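## Framing task: how many demos before you stop collecting?

**mtkachenko** wrote:

We are collecting teleoperated examples for a two-arm task, putting a print into a picture frame. I have 307 episodes I would call usable and I'm trying to decide whether to keep going or train on what I have. The first policy I trained on a smaller set reached for the frame fine and then froze up at the print. It would hover over the stack and drift back.

Setup for anyone who wants to compare: two arms on a shared rail, one fixed camera looking at the workspace, a wood frame with a clear pane, and a stack of photo prints on a cardboard backing. Patterned panels on the walls. We move the frame a little between episodes and change which print is on top. 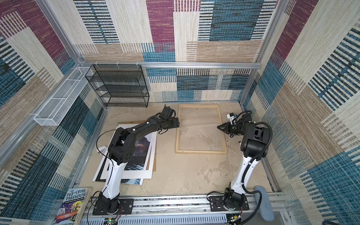 **brarstead_lab** wrote:

More episodes won't fix hovering. We had the same thing with a sorting task, and it came from operators pausing before the pick. Two of ours liked to stop and line up the gripper, and the policy learned to stop. Plot the gripper speed for each episode and look at the last few seconds before it closes. If there is a flat spot in most of them, you are teaching it to wait.

**Katsaros** wrote:

I disagree with that, at least as a first guess. Pausing hurts, but a shiny pane hurts more. If the fixed camera is the main view, then the edge of a sheet over cardboard is a few pixels and the policy can't tell one print from two. I'd weight the wrist view higher before touching the data.

Also, how are you choosing where the frame goes? By hand, or from a list?

**mtkachenko** wrote:

By hand. The operator nudges it between episodes.

I ran the speed plots last night. Brarstead is partly right. There is a flat spot before the close in most of my own episodes and hardly any in Skukis's. So the pausing is real, and it's me.

Wrist view is in the data already. I was giving it the same weight as the fixed one.

**Katsaros** wrote:

Then your frame positions are probably all bunched up. People think they are moving things at random and they put them back in the same three or four spots. Print a sheet of positions and angles and have the operator follow it. It's dull but it works.

**prirner** wrote:

I'd push back on the sheet. We tried it for a month and the operators spent more time reading angles than recording. What worked for us was an overlay of the last 5 starting positions on the monitor. You can see the bare patch of floor and you put the thing there.

On the original question, we went to 930 episodes on a folding task and the last few hundred bought us very little. Success rate on held-out starts barely moved. If I did it again I would stop much earlier and spend the time on recoveries – start the episode from a bad grasp and have the operator get out of it.

**brarstead_lab** wrote:

Agree on recoveries. Keep them labeled apart from the clean ones though, so you can change the mix later. We didn't, and had to go back through all of them by eye.

**mtkachenko** wrote:

OK, that gives me something to try. We put in a full session on Thursday. I left the collection rig as it was and changed three things in how we record: no pausing above the print, frame placed from an overlay like Prirner's, and every fifth episode is a recovery. Recoveries go in their own folder.

I also started turning the frame more. Looking back through the older episodes, nearly all of them had it close to square with the rail, and the policy got worse fast once it was off by more than a small angle. 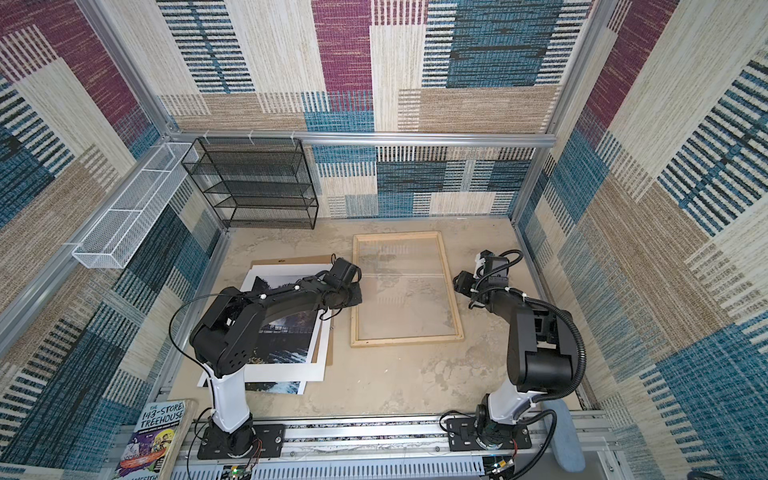
The total is now 397, counting the new ones. I trimmed the pauses out of my old episodes and kept them in for now. I cut only the frames where both arms were still, so the timing of the actual reach is unchanged. If the next policy still hovers I will train once without my old episodes at all and compare.

**Katsaros** wrote:

Careful with trimming. If you cut one arm's idle time, you also cut whatever the other arm was doing. You said both were still, so fine, but check the threshold you used. Slow motion can look like no motion if it's set too high. A gripper closing gently is the classic one to lose.

**skukis** wrote:

I'm the other operator. The threshold is on joint speed for the arms and doesn't look at the gripper, so yes, it could drop a slow close. I'll add the gripper channel and rerun it tonight.

For what it's worth I don't think the pauses are laziness. From the operator's seat it's hard to judge height over the stack, so you stop and look. Telling people not to pause just makes them miss more. I'd want a bigger wrist view on the screen first.

**mtkachenko** wrote:

That's fair. We can swap the two views on the monitor and give the wrist one the large window. It's a config change.

**prirner** wrote:

Do that before you record anything else, or you'll have two kinds of operator behavior in the same set and no way to tell which one helped. And write the date of the change somewhere in the episode metadata.

**mtkachenko** wrote:

Will do. Training starts once the trim is redone. I'll post the held-out numbers here, split by frame angle.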